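The Guest Bathroom Basket, and How to Stop It Becoming a Swamp
Posted May 13, 2022 by Savita Gautam 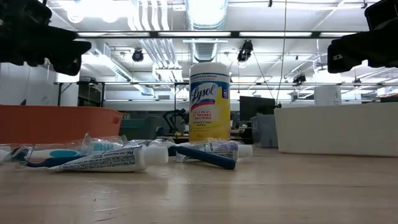
How do I keep little travel-size things from getting lost in the bathroom?

Put them in one open container shallow enough that you can see the bottom, and keep that container somewhere you already look every day. A shoebox lid will do. Drawers are where small tubes go to retire.

I have a lot of opinions about travel toiletries for a person who travels twice a year. The trouble is that they arrive without being invited. The dentist gives you a toothbrush. Hotels give you lotion. Your sister leaves half a tube of something that smells like a fern. By March I had a drawer that would open only if you put a hand in first and pushed things flat, so I emptied it onto the table and made some rules. They have held up so far, with one exception, which I will get to.

Dump everything out first

Use a table, not the bathroom counter. The counter has a sink next to it and caps roll. Lay things down flat so you can read the labels, and keep a canister of disinfecting wipes standing by for the drawer itself, which will be worse than you remember. There is always a hair elastic stuck to the bottom in a ring of old toothpaste.

Wipe the drawer, then leave it alone for as long as the label on the wipes says the surface should stay wet. I used to swipe and dry in one go, which is a fine way to move things around.

Sealed toothbrushes are the good stuff

A toothbrush still in its blister pack is worth keeping. Guests forget toothbrushes more than any other item, and they will not tell you until 11 at night. Leave the plastic on. It looks fussy, but a loose toothbrush in a basket raises questions a host doesn't want to answer.

Anything opened, with an unknown history, goes to the cleaning bucket. Old toothbrushes are excellent for grout, faucet bases and the track of a sliding shower door. Cut a notch in the handle or wrap it with tape so it never finds its way back to the cup. Ask me how I learned this. Better, ask my husband.

Toothpaste

Squeeze tubes carry a date on the crimped end more often than people think. Check there before you go hunting over the rest of the label. If the tube has gone stiff, take it to the sink and use it on the faucet or a scuffed white sneaker, then throw out what's left.

Keep one full-size tube for guests and let the tiny ones go in suitcases. I tried it the other way for a while and found that a visiting teenager can finish a travel tube in a weekend.

Razors

Disposable razors need the cap on or they don't go in the basket. No cap, no basket. If you've lost the cap, fold a scrap of cardboard over the head and hold it with a rubber band. It isn't pretty, but reaching blind into a basket of bare razors isn't either.

Lotions and mystery tubes

Open the cap and smell it. If you have to smell it twice, out it goes. If it passes, write what it is on a bit of masking tape in plain words, such as HAND or HAIR. The print on those small tubes was plainly designed for hawks, and your guest will have her glasses off.

The basket

Mine came from a store called Joredia and cost more than everything in it put together. It is 14 inches long, and that turns out to be the right size for toothbrushes to lie down in without bending the packaging. Line it with a washcloth so spills have somewhere to go, and swap the washcloth when you do the towels.

What goes in:
2 sealed toothbrushes
1 full-size toothpaste
1 capped razor
1 hand lotion, labeled
Floss
Bandages, a few, in an envelope

What stays out: medicine of any kind, perfume, anything that leaks when you look at it.

The canister of wipes lives under the sink, lid snapped all the way down. If the lid is even slightly up, you'll have a tube of dry paper by the end of the month. When the wipes do start to feel dry, turn the closed canister upside down for an hour and the ones at the top usually perk up.

About that exception

Shower caps. I have no rule for shower caps. I own nine and have never seen anyone wear one in my house. Ermanno Bellini wrote in to say he puts them over bowls of rising dough, new ones only, and that they fit better than plastic wrap. I tried it with pizza dough and he's right, so eight of them have moved to the kitchen.

Next time: the cabinet with the extension cords. Send snacks.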